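# Why Do Doors Swing? All About Hinges

Every door in your home has to stay attached and still be able to move.
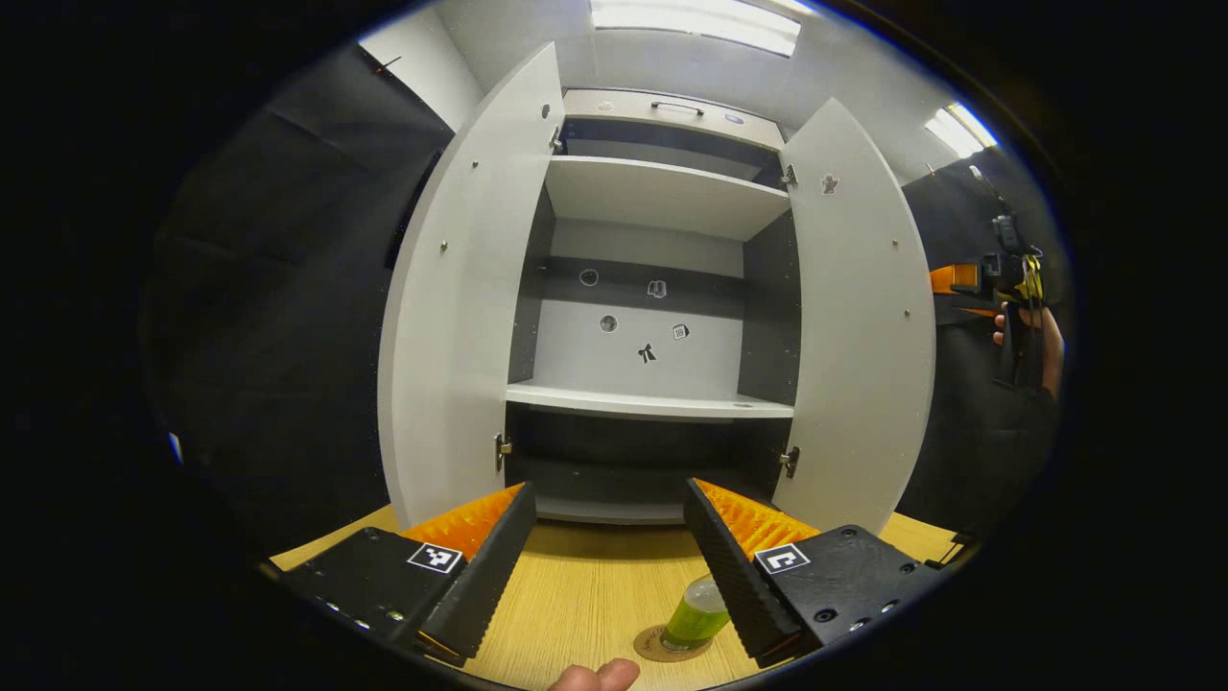
**HOW THINGS WORK | Simple Machines at Home**

A cabinet door can swing wide open and then close again without falling off. The part that does this job is called a hinge.

A hinge joins two things together and lets one of them turn. Most hinges on room doors have three parts. Two of them are flat metal plates, called leaves. One leaf is screwed to the door and the other is screwed to the door frame. The third part is a thin rod called the pin. The pin slides down through loops on both leaves, and the leaves turn around it.

## Old hinges

People have needed doors for a very long time. More than 2,000 years ago, many heavy doors turned on posts. The bottom of the post sat in a hole in a stone, and the top fit into a ring or another hole. When you pushed the door, the whole post turned. In some old ruins you can still see the round hollow worn into the stone.

## Where should you push?

Try this with a door at home. Open it a little and push it with one finger, close to the edge where the handle is. Now push it with one finger close to the hinges. The second push is much harder.

A door is a kind of lever. The farther you are from the hinge, the more turning force your push makes. Door handles are put on the side away from the hinges for this reason.

Keep your fingers out of the gap on the hinge side. It gets narrow very fast when a door closes.

## Why do hinges squeak?

When metal rubs on metal, it can catch and slip many times in one second. This makes the hinge shake, and you hear the shaking as a squeak. A drop of oil helps the parts slide. Ask an adult to put it on.

## Go on a hinge hunt

Look for hinges in your kitchen, your school bag and your toy box. Baltazar Cuevas, age 7, found 16 in his apartment on a Monday after school. Two of them were on his grandmother's glasses.

## Words to know

**Leaf:** one of the flat plates of a hinge

**Pin:** the rod that the leaves turn around

**Lever:** a bar or board that turns around a fixed point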